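Trulis Community Arts Fund
Interim Progress Report: Table Flowers Program
Submitted by the Sukdale Workshop
Prepared by Shayne McKinnon, Program Lead
Reporting period: second half of the grant, ending in March

1. Purpose of this report

This report describes the work completed under the Table Flowers grant since the last submission. It covers the teaching sessions, the vases and stems purchased, spending to date, and the changes we propose for the final stage. It also answers two questions the Fund raised in its letter following the first report.

The program teaches simple flower arranging to adults who have had little or no previous experience of it. Participants work with a small set of reusable materials and are shown how to make an arrangement suited to a kitchen table, a reception desk or a shared dining room. Finished arrangements are lent to partner sites for display and then returned, taken apart and used again.

2. Progress against the agreed plan

The grant agreement called for 30 sessions over the full term. All but four have been held. The remaining sessions are scheduled and no further room bookings are needed. One session was moved to a Saturday when the heating in the building was being serviced, and attendance that day was in line with the others.

A total of 47 participants have enrolled. Most attend more than once, and the session plan has been adjusted so that a returning participant is given a new task while a newcomer begins with the basic one. The basic task remains the same as in the first period: choose a vase, choose a main flower, and build outward from it.

Two display sites are now active. The McAlister Residence takes arrangements for its dining room, and the Rirnov Library takes them for its front desk and reading area. Both sites have confirmed that they wish to continue until the end of the grant.

3. Materials and table set-up

In the first period each table was given a large mixed box of stems, and instructors reported that participants spent too much of the session sorting. We have therefore moved to a smaller set. The current arrangement uses three glass vases of different heights and shapes - a tall red one with a narrow neck, a short green faceted one, and a small clear ribbed one - together with orange and red sprays and dark closed tulips. Part of the set goes into the vases at the start and the remainder is laid on the table within reach.
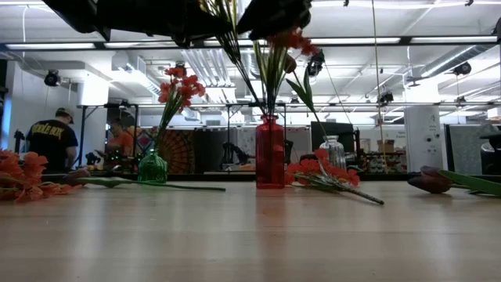
4. Teaching content

Each session now follows a fixed order. The instructor opens with a short talk on height and balance, using the red vase as the model. Participants then work for most of the hour, and the last part is given over to looking at one another's tables and making changes.

Three points are taught in every session:

Height. The tallest stems go in the tall vase first. Participants are asked to step back before adding anything else.

Color. The orange and red blossoms are close in tone and sit well in both the red and the green glass. The dark tulips are used as a contrast and are added last, one at a time.

Space. A narrow neck holds only a few stems well. Participants are encouraged to leave stems on the table if the vase already looks full, and to try the clear vase with a single tulip.

The point on space has proved the hardest to teach. Newcomers tend to use every stem they are given. Instructors have responded by asking for two versions of the same arrangement, the second with fewer flowers, and letting the participant choose which goes to the display site. At the McAlister Residence the smaller versions have also been preferred by dining room staff, who need to see across the table and clear plates around the vase.

5. Spending to date

Spending on materials for the period came to $595. Of this, $521 was spent on vases and stems and the balance on tissue, storage boxes and labels. No replacement glass has been needed since the felt dividers were added to the storage boxes. Instructor fees are in line with the budget and are set out in the financial return submitted separately.

We do not expect to purchase further stems before the end of the grant. Petals on some of the older sprays have begun to fray at the edges, and these have been set aside for practice use and will not be sent out for display.

6. Matters arising

Storage remains a concern. The tall vases do not fit upright in the present cupboard and are packed on their sides, which adds to the time needed before each session. We have asked the building manager for one deeper shelf and are waiting for a reply.

The return of arrangements from the Rirnov Library was late on two occasions. The library has since agreed to a regular handover in the morning before opening, and there have been no delays under the new arrangement.

Labels have also been revised. Each vase now travels with a card giving the number of stems it left with, so that the receiving site can check the contents on arrival and again on return.

7. Questions raised by the Fund

The Fund asked for further information on two subjects. The first was the mix of vases, and whether participants would be better served by a single standard shape. Instructors were consulted and advised against this. The tall and short vases call for different decisions about stem length, and working with both on the same table lets a participant compare the results directly.

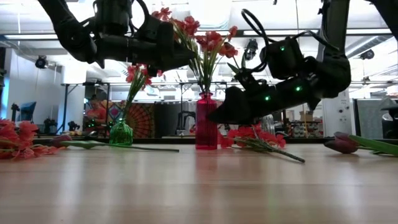 Can the same stems be used again after an arrangement has been on display?

Stems are wiped down, straightened and returned to the storage boxes after each display, and they go back into use at the next session. Any with loose blossoms or a bent neck are moved to the practice box.

8. Proposed work for the final stage

Subject to the Fund's agreement, we propose the following:

The four remaining sessions will be offered first to participants who have attended only once.

The final session will be open to staff from both display sites, so that they are able to refresh an arrangement without waiting for the next exchange.

A one-page guide to the three vases will be written and left with each site. A draft is in preparation and will be sent to the Fund for comment.

At the close of the grant, the vases and usable stems will be kept by the Sukdale Workshop for continued teaching. If the Fund prefers that they pass to one of the display sites, we would ask to be told before the final session so that packing can be arranged.

Shayne McKinnon
Program Lead, Sukdale Workshop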